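Home | Products | Software | Downloads | Support | Contact

Markero 2: episode review and planning software for two-arm work

Posted Thursday, March 9, 2023 by the Jomia product desk

Markero is desktop software for teams that teach robots from hand-held gripper recordings. It reads the video from the tool, tracks both sets of jaws, and turns each recording into a path that an arm can follow. Version 2 adds a new planner for two grippers working over the same surface.

What it does

The tracker estimates the position and opening of each gripper at up to 60 steps per second. If one gripper leaves the picture, its track is kept open and picked up again when it comes back. Gaps are marked in yellow on the timeline. You can accept the filled-in path, redraw it by hand, or drop the segment.

The object view groups what lies in reach of the jaws. Soft items are stored as outlines that may change shape from one step to the next, and boxes are stored as rigid blocks. Both kinds can be in the same pile. Labels are typed in by the operator or loaded from a list, with a limit of 200 labels per project.

The planner checks each path against the joint limits of your arm and the space the second arm needs. Paths that fail are listed with the step where the problem starts. Arm profiles are plain text files. The Werninska and Voß profiles are installed with the program, and others can be written from the template in the profiles folder.

Working in furnished rooms

Most recordings our customers load come from homes, where the background is busy. Markero lets you draw a work zone once, and everything outside it is left out of grouping.
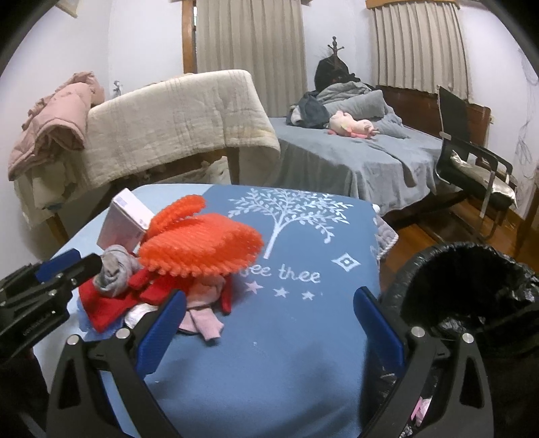
The zone is stored with the project and can be copied to other recordings made in the same place. For cloth lying on cloth, turn on Fine Edges in the grouping menu. It is slower and should be left off for hard items on a bare table.

License and requirements

One license covers 2 workstations. A graphics card is required for tracking; review and planning run without one. Projects from version 1 open directly but can't be saved back to the old format. The manual is a 67-page PDF in the Downloads section. The next update is planned for June and will add batch export.

Shares: 14 | Comments: 3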